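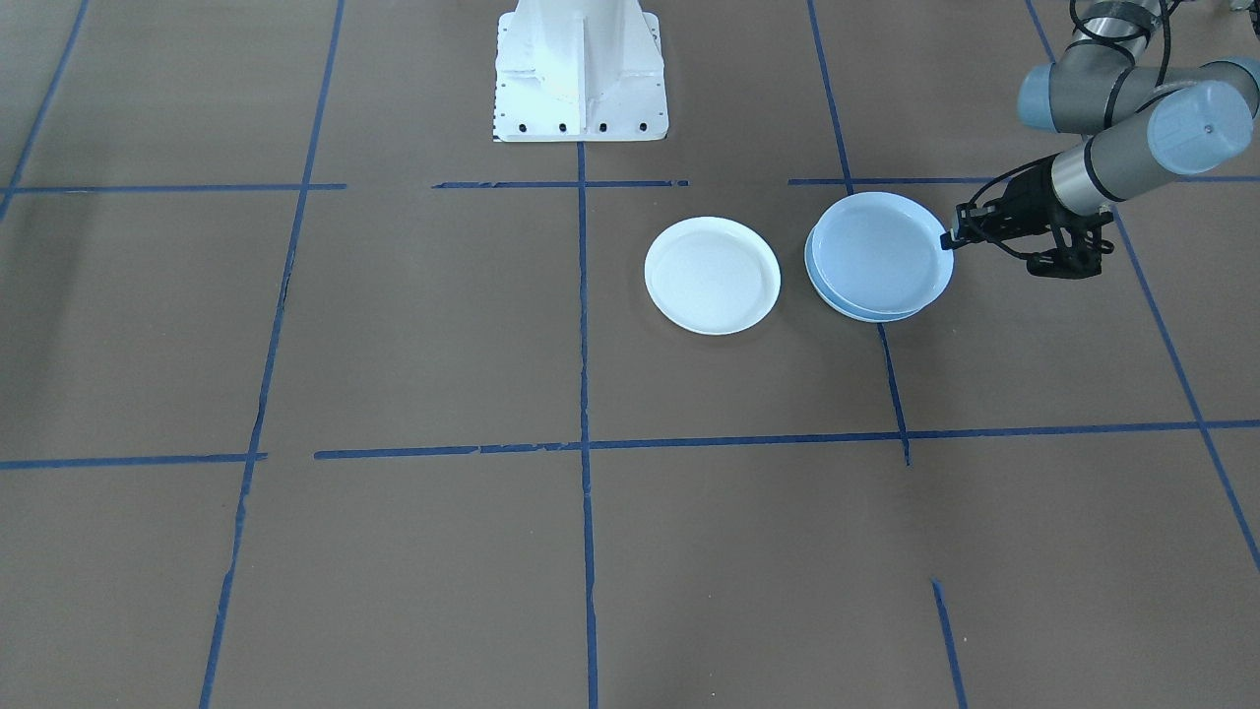 Table arm with black linked-finger gripper at a stack of pale blue plates, single white plate alongside. Floor marked in cells with blue tape.

Lacson Table Arm for plate handling

Overview

The Lacson is a single jointed arm with a gripper, set up to move plates in canteens, hospital kitchens and staff restaurants. It picks plates from a stack, sets them out singly, and puts them back in stacks by colour. It is sold and installed by Braron, and runs on the Adanura control software.

It is meant for the parts of the day when someone would otherwise stand in one spot doing the same short movement. It does not wash, dry or scrape, and it does not carry plates from room to room.

What it does

Sorts plates by colour into separate stacks
Unstacks plates and places them one to a cell
Restacks plates left in cells
Stops and asks for help if a plate is not where it expects one

Plates can be plastic, melamine or china. Raised rims are easiest for the gripper. Completely flat plates without a rim can be handled with the thin-finger set, ordered separately.

Marking out the work area

The arm works over a flat surface divided into cells. Each cell has a number in Adanura, and staff tell the arm what belongs where by choosing the cell on the screen. Ordinary painter's tape is enough to mark the cells during the trial period. The lines are there for the people working beside the arm, so they do not have to be perfectly straight or unbroken. A plate may lie across a line without causing a fault.

Most kitchens change their layout a few times before they settle. We advise leaving the tape down until the staff have stopped moving it, and only then ordering the permanent markings.

Leave some cells free. A layout with every cell in use gives the arm nowhere to put a plate it has had to move out of the way.

Working with the arm

The plate work at Jakier, a staff restaurant that serves 83 lunches a day, used to be shared between whoever was free. After the arm went in, Rekha Pathak, the kitchen supervisor, rewrote the rota. The evening stacking job came off it, and the time went to prep for the next morning and to a proper handover, which the kitchen had not had before.

There is still work around the arm. Someone has to bring plates to it, take finished stacks away and answer it when it stops. At Jakier this is done by the person on the dish return, and it took 3 weeks before they were comfortable leaving the arm to run while they did something else. Rosaire Fortin, who had that post at the time, asked for the stop tone to be made lower, as the first one sounded too much like the oven timer. The tone can now be changed on all units.

"I don't stand there until eight any more," he says. "I do walk over to it more than I thought I would. Mostly it wants a plate turned or a cell cleared."

Hélène Lavoie, who works the morning shift, was less keen at first. Her stacks had always been made up by table, and the arm made them up by colour only. The option to build mixed stacks was added in July and is included in the standard software.

Before you order, talk to the people who do the plate work now. They know which plates stick together, which ones are chipped and where the stacks have to end up. We ask for at least one of them to be present at the site visit.

Training

Training is given on site, in normal working hours, to everyone who will be near the arm – including agency staff if they are regular. The basic session takes 2 hours and covers starting, stopping, clearing a fault and changing a cell. A second session for supervisors covers layouts and shift records. The records show stops and faults by time of day. They do not show who was on duty, and this cannot be switched on.

Installation

The pedestal needs a level, solid surface and is bolted down. Cables can be run overhead or along the arm, with enough slack left for the full reach. Braron fits the pedestal and arm, checks the reach and marks out the first layout with your staff. A risk assessment for the area is part of the visit, and the arm is not handed over until it has been signed by both sides.

Supplied with

Arm and gripper
Pedestal and fixings
Control screen with Adanura
2 stop buttons
1 roll of marking tape
Printed guide, English or French

Options

Thin-finger set for flat plates
Permanent floor or table markings
Extra stop button
Service visits twice a year

Delivery and enquiries

Delivery is 13 weeks from order. Site visits are arranged by Lise Charbonneau. For technical questions, including plate samples you would like us to test, ask for Gaétan Gagnon – please send at least 3 plates of each kind, and include worn ones.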